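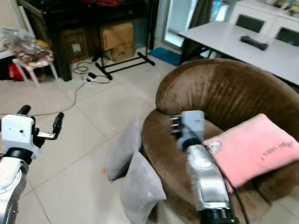
Tidying task at the Girville test room: two gray pillows on the floor, a pink cushion on the chair. Credit: Removgate

Home | Products | Newsroom | Careers | Contact

Removgate Publishes Results of Household Tidying Trial for Delura Two-Armed System

34 shares | 3 comments

GIRVILLE – Removgate today released results from a bench trial of Delura, its two-armed system for light household work. The trial covered a single chore: picking up pillows from a tile floor and placing them on an armchair. Across 1000 attempts, the system completed the task without human help 734 times. The company does not consider this rate high enough for unsupervised home use and has set no date for a consumer product.

An attempt was scored as complete when every pillow assigned to it rested on the seat or against the backrest and stayed there for ten seconds after the grippers let go. Pillows that slid off inside that period counted as failures. So did attempts in which an operator touched the pillow, the chair or the arms.

The test room is furnished as a living area and was left that way. It has a table, storage, a floor mat by a glass door, and power cords on the tile. The chair is a round, padded model in a brown suede-like fabric. Starting positions were changed between attempts, and pillows were placed flat, upright against the chair, or leaning on one another. Some attempts began with a cushion already on the seat, which the system was required to leave in place or move aside without dropping.

Failures by type

The largest group of failures involved the first grasp. Soft pillows fold when a gripper closes on them, and the fold can hide the edge the system was aiming for. In most of these cases Delura came away with a pinch of fabric that slipped free during the lift.

The second group involved placement. A curved backrest gives a square pillow little to lean on, and the system tended to release too early. Pillows that landed on a cushion already in the seat were the most likely to slide.

A further 56 attempts were stopped by the system itself. Delura halts when measured force at either wrist passes a set limit or when its planner cannot find a path that keeps both arms clear of the furniture. Removgate counts these stops as failures in the published rate, although the halt worked as designed.

"Pillows are a fair test. They are light, they do not break, and they never hold the same shape twice," said Mahfuz Mridha, head of trials at Removgate. "A person does this job while thinking about something else. Our system does it about three times out of four, and it is slower than a person on every attempt. We would like buyers and reporters to have that figure before they see any video."

Comparison with shop-floor work

Removgate also sells single-arm equipment for packing and sorting lines. In that setting, parts arrive in a known place, lighting is fixed, and a rejected item can be sent around again. The company says those conditions account for most of the gap between its shop-floor products and Delura. When the pillows were started from one marked position with the chair fixed to the floor, Delura's completion rate rose sharply. Those attempts were run as a separate check and are not part of the 1000.

The company draws a narrow conclusion from the trial. Chores made up of one repeated motion on rigid objects are close to practical. Chores that involve cloth, padding or furniture that moves are not, at least with the present grippers.

Independent review

Scoring was checked by Navaratnam, an outside testing firm, which reviewed recordings of every attempt against the written criteria. Where its reviewers and the Removgate team disagreed – mainly on whether a pillow was resting or still sliding at the ten-second mark – the Navaratnam score was used.

Next steps

Removgate will begin a second trial in March. Planned changes include a wider finger pad, a longer hold before release, and a regrasp step when the first lift carries less weight than expected. The chore list will be extended to folded blankets and floor mats. Results will be published in the same format, including stops and failures.

The full data tables and scoring rules are available on request from the Removgate press desk in Girville.

About Removgate
Removgate builds robotic arms and control software for packing lines, sorting lines and research use. The company is based in Girville.

Comments (3)

tmk_lathe
Good to see the stops counted in the total. Any numbers on cycle time? "Slower than a person" covers a lot of ground.

Orla P.
My kids complete this task well under 734 times in 1000.

benchvise
Would like the fixed-position rate as a number too. "Rose sharply" in a release that prints everything else is a bit thin. Is it in the data tables?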